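Skisterbridge Neighborhood News
11/13/25

From my kitchen to yours: soup season is open

I got up Monday to frost on the porch steps, and by lunchtime I had an onion on the cutting board. You all know what that means. The Soup Swap is back!

For those of you who moved in over the summer, the swap works like this. You make a big batch of soup at home, pack it in quart containers, freeze it, and bring it to the hall. You go home with the same number of quarts you came with, only now they're all different. Last winter I dropped off split pea and came back with a chicken and rice, a black bean, a beet thing I was scared of (and loved), and a corn chowder that my kids finished before I had my coat off. We had 24 households at the last one and I would love to see 40 this time around. We have the freezer space, so please don't be shy.

I've had a lot of notes asking what kind of soup to make if you've never made a big batch before. My answer is always beans. They're cheap, they freeze well, and you can mess them up quite badly and still have a decent dinner. I soak mine overnight with a spoonful of salt in the water, which my mother would have told you was a crime, and they come out creamy every time. Start your onions low and slow with more oil than seems polite. Put in carrots and celery if you have them, garlic toward the end so it doesn't burn, then the beans and enough water to cover by a couple of inches. After that you mostly leave it alone and go do your laundry.
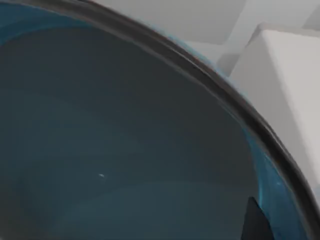 The other thing I get asked about is salt. Go easy at the start and fix it at the end, after everything has cooked down. If it still tastes flat once you've salted it, try a splash of vinegar or a squeeze of lemon before you reach for the shaker again. I ruined an entire batch of lentil two years ago by salting it three times while I was on the phone with my sister, and we ended up stretching it with potatoes for most of a week.

A few notes on freezing, from somebody who has cleaned tomato soup out of the bottom of a freezer drawer. Cool the soup before you put the lids on. Leave an inch of room at the top, since soup grows when it freezes and the lid will lose that fight. If your recipe has noodles in it, leave them out and write "add noodles" on the label. Same goes for cream – stir it in when you heat the soup back up. Potatoes are a matter of opinion. I think they go grainy, my neighbor across the street thinks I'm fussy, and we've agreed to keep trading anyway.

Please, please label your containers! We need the name of the soup, the date you made it, and anything in it that might make somebody sick: nuts, dairy, wheat, shellfish and so on. Masking tape and a marker will do fine. We had one mystery quart left over in January and I took it home myself. It was gravy. Good gravy, but still.

If you don't own a pot big enough, the lending shelf at Aubert Hardware has a couple of large ones you can sign out for the weekend. Just wash them before they go back. Jadance Bakery is giving us day-old rolls again (thank you, thank you), and we'll have a pot of something warm on the stove in the hall for anyone who wants to sit and visit before heading home. Last year people stayed until we had to start stacking chairs around them, and I'd be happy to see that again.

One more thing. I'm putting together a little stapled booklet of everybody's recipes and I have 13 so far, four of which are chili. I love chili, but I could really use some vegetable soups, and anything your grandmother made that you've never seen in a cookbook. Handwritten is fine, and so is "a handful of this, a bit of that." I'll type it all up. We're printing 200 copies, they'll be free at the hall, and there's a recipe drop box on the counter at Aubert Hardware next to the key machine.

Bring a cooler or a sturdy bag to carry your quarts home in, and come a little early if you want first pick. The chowder goes fast.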